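From: Sandro Bassi
To: parish-governance list
Subject: Re: Cemstead boundary and the second tier

Asmaa Bennani wrote in March:

> Does anyone know whether Cemstead keeps its own council
> after the merger, or whether it becomes a ward of the
> district? The order lists 29 parishes and Cemstead
> isn't among them.

I have read the order again. Cemstead is missing from schedule 2 as it was never a parish in law. It was set up as an urban district, and when those were abolished its functions went straight up to the county. The body that meets there now is a residents' forum. It can comment on planning applications but it can't raise a precept.

The 39 electors on the Stukulik side of the river are a separate matter. They vote in the district but pay their drainage rate to the old board, and the order leaves that alone.
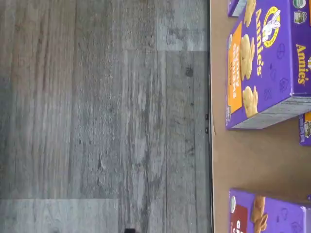
Asmaa has since written to me off list that the district clerk reads it differently, and that in the clerk's view a forum with 218 names on its register can petition for a full parish council without waiting for the next review.

That may be right. The threshold depends on the number of electors in the area, and I don't have the current figure for Cemstead. If someone has the register to hand, please post the total and I will check it against the Act.

I can also send a scan of the schedule to anyone who wants it.

Sandro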